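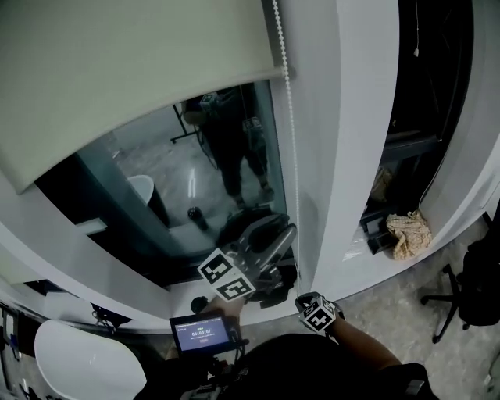

Halina Zalewska wrote in to ask whether a mirror on a cabinet door is worth the bother, given that hers shows every fingerprint by breakfast and the blind keeps knocking against it. Well, Halina, I've been living with one for a while now and I have opinions (when don't I?).

I love mine. I really do! Our bedroom is narrow, and a standing mirror was one more thing to stub a toe on, so when we finally bought a tall white cabinet I paid extra for the mirrored door. Mine came from Ruren, $159 with the mirror, and it took the two of us a whole evening and a pot of coffee to get the doors hanging level. Full length, too, so I can see my shoes, which at my age is how I find out they don't match.

Now, the fingerprints. Everybody grabs the edge of the door where the glass is, even when there's a perfectly good spot to pull two inches away. I gave up scolding and keep a dry microfiber cloth on the shelf inside. A quick wipe before bed, and once a week I do it properly with a little white vinegar and water. Spray the cloth and leave the glass alone! Liquid that runs down behind the bottom edge can spoil the backing, and those dark freckles never come out. Ask me about my old hall mirror sometime.

The blind is a different story. If your cabinet stands as close to the window as mine does, you've got a roller blind and a door fighting over the same few inches of air. I roll mine all the way up before I open anything, and I try to remember in the morning when I'm half asleep. The beaded cord should be fastened to the wall with one of those little cleats or tensioners anyway, especially if you have kids or grandkids in the house, and then it can't swing into the glass. Marisol Palomino moved her whole cabinet 29 inches down the wall and says she should have done it years ago, but she has a bigger room than I do.

One more thing while I'm on the subject. A mirrored door is heavy, and the hinges will sag if you let them. Mine had dropped enough by December that it scraped when it closed. A couple of turns with a screwdriver fixed it, and while I was down there I checked the bracket that holds the cabinet to the wall. Please go check yours too.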